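Abro hilo porque llevo toda la tarde ordenando las cositas de la cocinita de juguete y necesito contárselo a alguien 🧵

Contexto: en febrero heredamos de unos vecinos una bolsa enorme de comidita de mentira. Verduras, rodajas, tacitas, de todo un poco. La bolsa se rompió el segundo día y desde entonces vivo pisando fruta en calcetines.

Primer intento, una cesta de tela. Muy mona, sí. Todo lo pequeño se iba al fondo y para sacar una tacita había que volcarla entera en la moqueta. Cada vez. CADA VEZ.

Segundo intento: bolsitas con cierre. Duraron lo que tardó mi hijo en descubrir que se podían inflar.

Y ahora estoy con los recipientes de plástico transparente con tapa. Se ve lo que hay dentro, cierran y caben en la estantería. Dwight Simard llevaba meses diciéndomelo y yo ni caso (Dwight, si lees esto, vale, tenías razón).

El de la tapa verde es para las rodajas verdes y las piezas blancas con forma de tacita. Ya sé que lo lógico sería separarlas, pero en esta casa se sirven juntas: té con limón. Lima. Lo que sea, aquí se llama limón verde y no se discute.
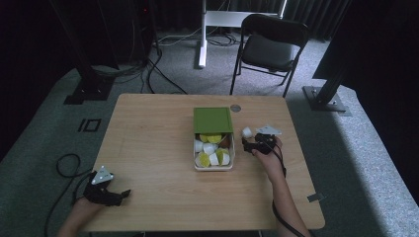 Lo de meterlas de una en una tiene su punto, que conste. Al principio las echaba a puñados y luego la tapa no cerraba bien porque siempre quedaba alguna de canto. De una en una tardas más, pero acabas con la cabeza como recién barrida.

Me pregunta Nga Thân si no es más fácil dejarlo todo en un cajón grande. Lo probamos, Nga. El cajón se convirtió en una sopa y el niño dejó de jugar con ello, no encontraba nada. Desde que hay cajas pequeñas me sirve té a todas horas.

Otra cosa que me ha funcionado: una caja fuera cada vez. Se saca, se juega, se guarda, y entonces sale la siguiente. Lo cumplimos más o menos la mitad de los días y me parece una media buenísima.

También he dejado de poner etiquetas. Hice unas preciosas con dibujitos y se despegaron a la semana — con el plástico transparente tampoco hacían mucha falta.

Y lo hago siempre en la mesa, nunca en el suelo. En la moqueta gris una tacita blanca todavía la ves, pero las piezas oscuras desaparecen hasta que las encuentras con el talón.

Hablando de la mesa, me habéis escrito varios por privado para preguntar por ella. Madera clara, esquinas redondeadas (bendito sea quien inventó las esquinas redondeadas) y el agujerito redondo ese para pasar cables, que el niño considera un desagüe. Por ahí han intentado irse ya dos guisantes.
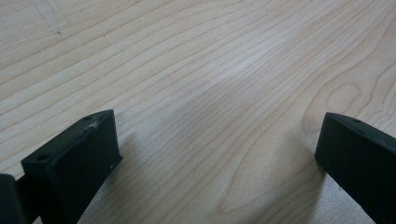 Tiene una veta ondulada que me encanta, con un remolino que a mí me parece una huella dactilar gigante. Mi hijo dice que es un caracol y le tiene puesto nombre: Drakos. Drakos el caracol también toma té.

Para limpiarla, paño apenas húmedo y otro seco detrás. Valentin Baudry me recomendó una cera y todavía no me he atrevido, me da miedo que se oscurezca. Si alguien la ha usado en madera clara, que me cuente, por favor.

Me quedan por ordenar los cubiertos diminutos, las verduras y una caja de cosas que no sé ni lo que son. Hay una especie de cilindro beige que podría ser pan, queso o un trozo de otro juguete. Se aceptan teorías.

Lo dejo por hoy, que me reclaman en la cocinita para otra ronda de té. Mañana, los cubiertos.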